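Zwischenbericht zum Teilvorhaben »Pflanzen umstellen mit zwei Armen«
Berichtszeitraum: Januar bis 23. Februar
Verfasserin: Hằng Trịnh, Standort Morberg

Im Berichtszeitraum haben wir 116 Vorführungen aufgenommen, davon sind 51 geprüft und für das Training freigegeben. Die Prüfung macht Tudur Maddocks, und sie dauert länger, als wir im Antrag geschrieben haben. Die Kameras an den Greifern liefern jetzt stabile Daten. Schwierig bleiben Momente, in denen die Blüten nahe vor der Linse sind und der Topf nur unscharf erscheint. 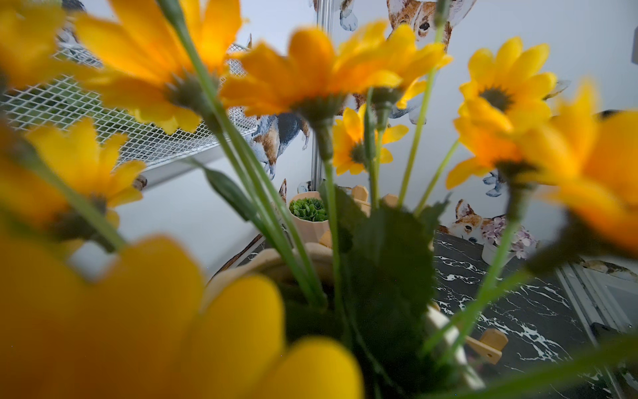 Für das Modell ist dies wichtig, weil der Greifpunkt meistens am Topf liegt. Wir speichern deshalb zu jeder Vorführung auch die Ansicht der festen Kamera, mit derselben Zeitmarke. Bei 20 Vorführungen war die Zeitmarke verschoben. Kiri Baxter hat diese korrigiert, sie müssen aber nochmals geprüft werden.

Die Anordnung der Sonnenblumen wird zwischen den Serien geändert, auch die Holzmöbel werden gewechselt.
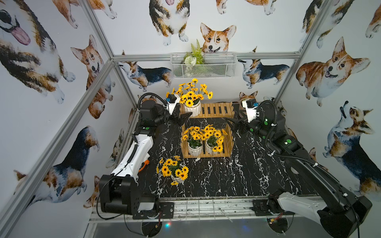 Die Bedienung der beiden Arme teilen sich Florante Saludo und Bevan Mahuika. Ihre Bewegungen sind ziemlich verschieden: Herr Saludo greift langsam und von der Seite, Herr Mahuika kürzer und mehr von oben. Wir möchten beide Stile behalten und markieren sie in den Metadaten.
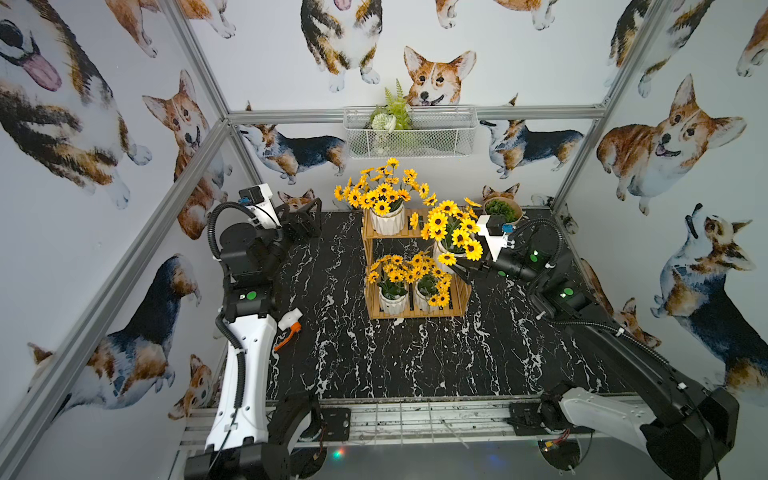 Bis zum nächsten Bericht planen wir 40 weitere Vorführungen, vor allem mit dicht stehenden Töpfen. Offen ist noch die Lieferung der Ersatzfinger von Lukent. Eine Änderung des Budgets beantragen wir zurzeit nicht.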